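Skustbridge Releases Handheld Teaching Kit for Small Workshops

Floda lets staff show a robot arm a task by hand, without writing code and without the arm in the room

SKUSTBRIDGE, June. Jovetti, a maker of automation equipment for small manufacturers, today announced Floda, a handheld gripper and software package that records a task as a person carries it out and turns the recordings into training data for a robot arm. Floda is available to order now and will ship to the first customers at the end of the month.

The operator holds the tool by its grip, opens and closes the fingers with a trigger, and does the job the way it is normally done. A camera on the tool records what the fingers are facing. The software logs the position of the tool and the opening of the fingers along with the video. When enough recordings have been made, they are used to train a control program for an arm fitted with the same fingers.

Floda was developed over 16 months at Jovetti's workshop in Skustbridge. During that time the company's staff and five pilot customers recorded 3,000 demonstrations. The tasks included sorting hardware, loading trays, wiping down work surfaces and placing parts in fixtures.
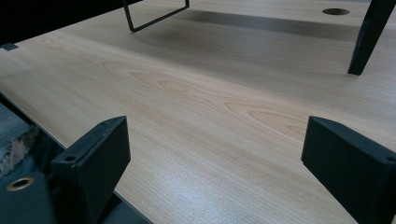

Finger design took up the largest share of the development work. Jovetti tested several shapes before settling on the current one, and the same part is used on the handheld tool and on the arm so that the view from the camera stays the same in both. Each finger is a matte black block with a slanted face turned in toward the other, and both stay in view of the camera with a wide gap of tabletop between them when the tool is open. The small round holes in the blocks appear to be screw or mounting holes. Replacement fingers are sold in pairs.

"Our customers already know how to do these jobs," said Simão Carvalho, head of product at Jovetti. "What they did not have was a way to pass that on to a machine without hiring a programmer. With Floda they pick up the tool and do the work, and we start from there."

One pilot customer, the furniture fittings supplier Rey, used Floda to teach an arm to move hinges from a bin to a packing tray. Two employees made 552 recordings at their regular workstations. Rey plans to use the arm on a second packing line later this year.

Floda also has a remote mode for tasks that are better taught on the arm itself. In this mode the handheld tool steers the arm directly, and the operator watches the camera view on a screen. Recordings from both modes are stored in the same format and can be used together in training.

The kit includes the handheld tool, two pairs of fingers, a charging dock, a carrying case and a license for the recording software. Arms are sold separately. Training can be run on the customer's own computer or by Jovetti as a paid service. Recordings belong to the customer in both cases.

Jovetti will hold demonstrations at its Skustbridge workshop through June. Visitors may bring their own parts. Places can be booked through the company's sales office.

About Jovetti
Jovetti designs and builds grippers, fixtures and teaching tools for small manufacturers. The company is based in Skustbridge.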